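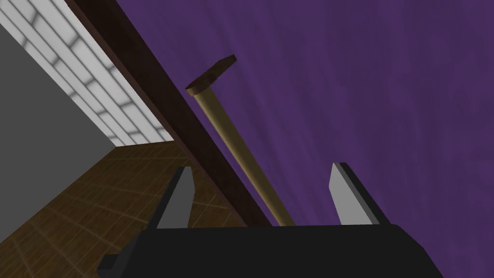 The puddle at the bottom of Schwaiger Street was there before the new parking lot, Adjoa Agbeko told us, and anyone who blames the lot for all of it hasn't lived on the street long enough. We had blamed the lot for all of it in our proposal. Her remark changed how we set up the project, so it goes first in the report.

Reading time: 6 minutes

Where the Rain Goes on Schwaiger Street
Project report, Earth and Environment

Background

Schwaiger Street is on the east side of Prundville. It starts at the water tower, goes downhill past the old Pollano furniture store, and ends at the footbridge over Pudum Creek. After a hard rain, water stands in the road near the footbridge. Sometimes it reaches over the curb and onto the sidewalk, and people going to the bus stop walk on the grass or cross to the other side.

The Pollano store closed and the gravel yard behind it was paved for parking. We assumed that more pavement meant more runoff and more runoff meant a bigger puddle. Rain that falls on soil can soak in until the soil is full. Rain that falls on asphalt has to run somewhere. Our textbook has a diagram of this, and it seemed to fit the street well enough.

After talking to residents we changed the question. The first version was "How much did the parking lot increase flooding on Schwaiger Street?" We could not have answered that anyway, as no one measured the puddle before the lot was paved. The new version was "Where does the water in the puddle come from, and why does it stay?"

What we did

We picked six places along the street and visited them during or soon after rain. They were the foot of the water tower, the top driveway of the parking lot, the bottom driveway of the parking lot, the storm drain at the corner with the alley, the low spot by the footbridge, and the bank of Pudum Creek under the footbridge. At each place we wrote down whether water was flowing or standing, which way it was going, and what it was carrying. At the low spot we also measured depth with a wooden ruler held upright against the curb.

We kept this up through spring and had records from 13 rains when we stopped. Some of these records are thin. One is only a depth and the words "too windy to write." We left it in the table because the depth was read properly, but we did not use it for anything about flow direction.

Rainfall came from a plastic gauge on a fence post in a back yard near the water tower. We emptied it every morning before school, whether or not it had rained. Twice it was forgotten, and the amount from the next reading was marked as covering both days.

We also gave out a short questionnaire to people who live on or near the street. It asked how long they had lived there, whether the puddle bothered them, whether they had noticed it getting better or worse, and what they thought caused it. We got 34 back. The questionnaires were left in mailboxes at first, until a parent pointed out that mailboxes are only for mail. After that we went door to door in the late afternoon.

Tracing the flow

To see where the water was going we used dry oak leaves with a spot of orange food coloring on them. We dropped them in the gutter and walked along beside them. This works well in moderate rain. In light rain the leaves stick to the road, and in heavy rain it is hard to keep up and hard to tell your leaf from all the other leaves. Orange was a poor color to choose for leaves. Pieces of orange peel would have been easier to see and would have floated better.

Most of the leaves dropped at the foot of the water tower went down the east gutter and reached the storm drain at the alley. Some went in. Others went past it along the outside edge, where the road has been patched and the patch is higher than the grate. Those carried on to the low spot and stayed there.

Leaves dropped at the top driveway of the parking lot did something we had not expected. They went back into the lot. The driveway slopes in toward the building at that end, and the water from that side drains to a strip of grass and weeds along the back fence. We followed it as far as the fence and could not see any of it returning to the street. The bottom driveway slopes the other way, and everything we dropped there came out onto the road and ended up at the footbridge.

So the parking lot does add water to the puddle, but only from its lower end. We do not know how large that lower part is compared to the whole lot. We tried to pace it out and got different answers each time, depending on who was pacing.

The low spot

The puddle forms where the road dips just before the footbridge. There is a drain there too. We did not include it in our list of places because at the start we did not know it existed. It is a slot under the curb, and it was packed with soil and roots with grass growing across the front. A resident showed it to us. He said it used to be cleaned out every fall and that the water "went down like a bathtub" when it was clear.

This was the most useful thing anyone told us. If the slot worked, the water from the upper street and from the lot would run through the curb and down to Pudum Creek. With the slot blocked it can only leave by evaporating or by getting deep enough to go over the curb.

We asked at the town office if we could clear the slot ourselves and compare the depth before and after. The answer was that students should not be digging next to a road, and that a request would be passed on to the street department. The slot had not been cleared by the time we finished. We have no "after" to report.

Depth and rainfall

In general more rain gave a deeper puddle, but the match was not close. On some mornings a small amount in the gauge went with a deep puddle. Looking back through the notes, those were mostly times when it had rained the day before as well. The puddle was still there from the earlier rain and the new water was added on top. We should have measured the depth before each rain as well as after it. We only thought of this when we were drawing the graph.

The puddle also seemed to get deeper when the alley drain was covered with leaves. We noted "grate covered" or "grate clear" on most visits but did not write down how much of it was covered, and one person's "covered" was probably another person's "half." We cleared the grate by hand on 2 visits while it was raining. Both times the water began dropping into the drain right away, and less went past the patch. We did not see any change in the puddle while we stood there, but we did not stay long.

What people thought

Most of the people who answered the questionnaire said the puddle bothered them a little. A few said it bothered them a lot, and these were mainly people who use the bus. The parking lot was the most common answer for the cause. Other answers were the creek backing up, the road being badly built, and too many leaves.

People who had moved to the street recently tended to blame the lot. People who had been there a long time were more likely to bring up the drains. Our group is small and our sample is only people who were home and willing to answer, so we do not want to make too much of this. It did match what Adjoa Agbeko had said to us at the beginning. On the back of her questionnaire she wrote that she remembers children sailing milk cartons in the puddle when the lot was still gravel.

We checked the idea about the creek. On every visit when we looked, the surface of Pudum Creek was well below the level of the road, and nothing was coming up the bank. It may be different in a bigger flood than the ones we saw. We had no very large storm during the project.

Problems with the project

The rain gauge was at the top of the street and the puddle is at the bottom. In a passing shower these can get different amounts. A second gauge near the footbridge would have helped, but we did not have a safe place to put it.

We could only visit outside school hours. Rain that fell during class was recorded from whatever was left when we got there, and rain in the middle of the night was recorded at breakfast time. The depth in those cases is lower than the greatest depth the puddle reached, by an amount we can't work out.

The wooden ruler swelled and the ink on the low end became hard to read. We changed to a plastic one partway through and checked them against each other before throwing the first one out. They agreed.

Findings

The water at the low spot comes from the upper part of Schwaiger Street and from the lower end of the Pollano parking lot. Water from the upper end of the lot drains to the back fence and does not join it, at least in the rains we watched. The road patch at the alley lets water get past a drain that should catch it. The water stays because the curb slot at the bottom is blocked.

We think clearing the slot should be tried before anything is done to the parking lot. It would cost less and could be checked after the next rain. Grinding down the patch at the alley would be the second thing to try. We sent a copy of the flow map to the town office with the slot marked on it.

If another class continues this, the rain gauge is in the science room closet, on the shelf with the soil sieves. The cap is cracked but it still reads correctly.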